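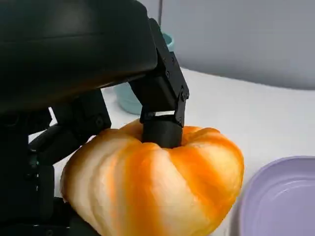
Ynyr Meredith
Home Posts Threads Lists About

I've been meaning to write a little thread on what it takes to collect demonstrations for a learning system, because a few of you asked after my last one and I gave you all very short answers, which isn't like me. The short version is that somebody sits and steers the arm through a small chore, over and over, and we save everything so the model has something to copy. Our chores are kitchen-table sized. I have grown very fond of the striped orange and cream pumpkin, partly because those deep grooves make it a real test of where you put your fingers. Pressing on the middle of the top with one finger while the others brace the side is a grip I'd never have thought to plan on paper!

Apr 19, 2019

2/ So, the numbers, for those who like them. The set we're calling Gulta stands at 409 saved examples (I still can't quite believe it, my wrists can). I do up to 24 in a sitting and then I have to get up, stretch, make tea and talk to a person. Past that point my steering gets sloppy and I start rushing the approach, and I can see it plain as day when I play the recordings back.

3/ A thing I got wrong early on, and maybe this saves one of you a month – I threw out every clumsy run. If I bumped something, or came in crooked and had to back off and try again, I deleted it. So the model had only ever seen tidy people doing tidy things, and the first time it came in crooked by itself it had no idea what to do next. Now I keep the ones where I recover, and I mark them with a note. The ones where I just give up still go in the bin.

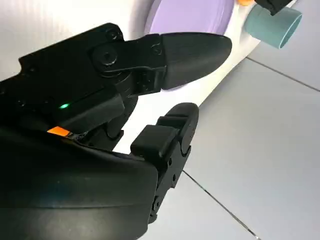 Reading time: 4 min

4/ The other half of the job is moving things around between runs, and I'll admit I used to be lazy about it. If the purple plate and the teal cup are always in the same spots, the model learns the spots and hardly looks at the cup at all. So I shift things, tip the cup over, change the angle I come in from, and start with the fingers wide open and pointed toward the plate. My friends at Alholm do this with a printed list of layouts and I keep meaning to copy them, but so far I just go by feel and then check afterward for gaps.

5/ Somebody asked about labels. I write one plain sentence per run, the way you'd say it to a kid helping you set the table. I tried a fancier scheme with codes for every stage and dropped it after 15 runs, it was miserable and I kept mixing up two of the codes.

6/ Next up is a batch where I only change the lighting, and after that I'd love to get a second person steering, as right now the poor thing is learning all my habits and nobody else's. If you've mixed two people's runs in one set, please tell me how you balanced them – replies are open and I read every one, even if it takes me a few days.

Print this thread | E-mail this thread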